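Pattern Repeat and Material Loss in Printed Surfaces
Speaker notes, Fadwa Mansour
Revised 28 Jun 2020

Slide 1. Opening
State scope: estimating material for printed wallcovering and printed sheet goods. Adhesives and substrate prep are out of scope. Refer those questions to the Ustik handout.

Slide 2. The order data
Trimix order log, 3,238 residential orders. Of these, 517 needed a second shipment. Read both numbers aloud, they are small on the slide.
The log does not record why the second shipment was needed. Say this before someone asks. Calls to installers in February suggested that repeat allowance was the usual cause, but the calls were informal and were not sampled.

Slide 3. Terms
Repeat: vertical distance between one point in the design and the next identical point.
Straight match: the design lines up at the same height on every strip.
Drop match: alternate strips shift down, normally by half the repeat.
Random match: no alignment needed between strips. Stripes and most textures.
Pause here. Mixed audiences confuse repeat with match, and the next two slides depend on the difference.

Slide 4. Why area is the wrong basis
Wall area divided by roll area assumes every inch of the roll can be used. With a straight match, each strip must be cut to a whole number of repeats. The remainder is waste unless it fits over a door or under a window.
Work the Zenavby roll on the board. Width 70 cm. Count strips first, then strips per roll, then rolls. Do not go back to area at any step.

Slide 5. Two classes of print
Veined stone prints have no obvious figure to follow, so a mismatch at a seam reads as one more vein. Figured prints show the same error at once. An insect with half a wing is visible from across a room.

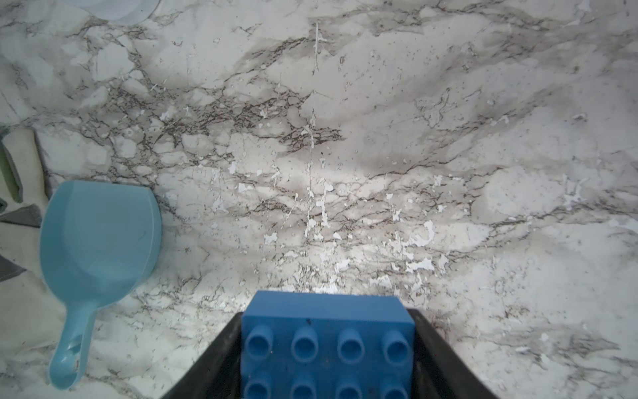
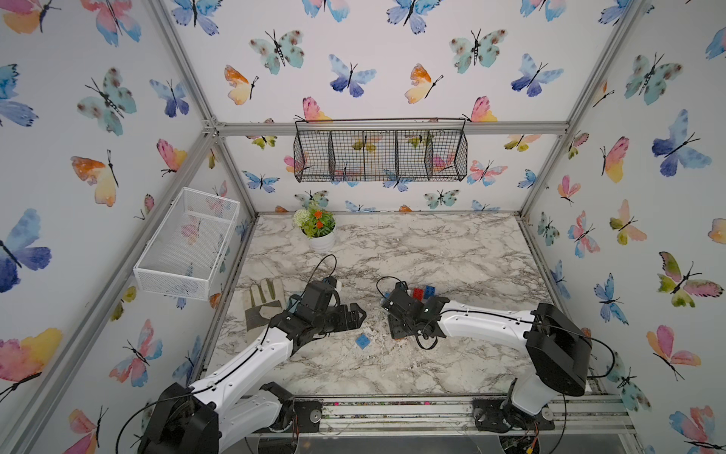 Marble pattern in both, butterfly wallpaper in the second.

PART TWO: SEAMS AND DYE LOTS

Slide 6. Seam placement
Start from the focal wall and work outward. Put the unavoidable mismatch in the corner behind the door.
Inside corners: never wrap a full strip. Cut, overlap slightly, restart from a plumb line. The pattern loses a little width at the overlap. Acceptable on all but narrow stripes.

Slide 7. Dye lots
Rolls from different lots can differ in tone even when the run number looks alike. Check every label before cutting. The Hajji sample book is useful for design and scale only. Do not approve color from it.
A second shipment often means a second lot. Link back to slide 2.

Slide 8. Worksheet
Hand out now, not earlier. Allow the room to fill in all 3 columns:
Wall height plus trim allowance
Repeat, rounded up to whole repeats per strip
Strips per roll, rounded down
Common error: rounding the last column up. Walk the aisle and look for it.

Slide 9. Questions
If asked about murals: sold by panel, the worksheet does not apply.
If asked about resale of leftover rolls: policy differs by supplier, ask before ordering.
Leave slide 3 on screen during questions.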